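About Clillano

Clillano makes play food and tableware for preschools, daycare rooms and families. Mitsuko Takagi started the company after teaching kindergarten, where the pretend kitchen was the busiest corner of her room and the toys in it wore out every year.

Our range covers fruit, vegetables and plates in plain, strong colors. An eggplant should be purple and a plate should be red or green, so that a child who is still learning the words can sort, serve and set a table without much help from an adult.
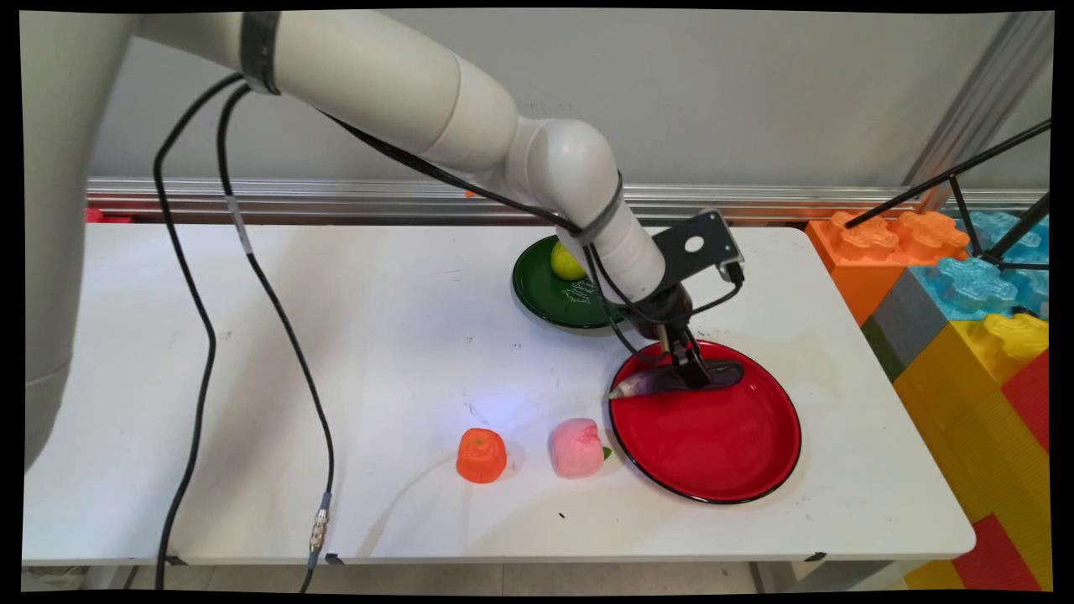 The Narnano line is our largest, with soft vegetables and fruit sold singly or in sets. Leite is the plate line. Both are stocked by 447 schools and daycare centers. Replacement pieces can be ordered one at a time, and the minimum for school accounts is 2 sets.

We moved to our present building on Cidow Street in January. The showroom is open on weekdays, and teachers are welcome to bring a class list and try things out at the tables.

School prices were last updated April 1, 2024.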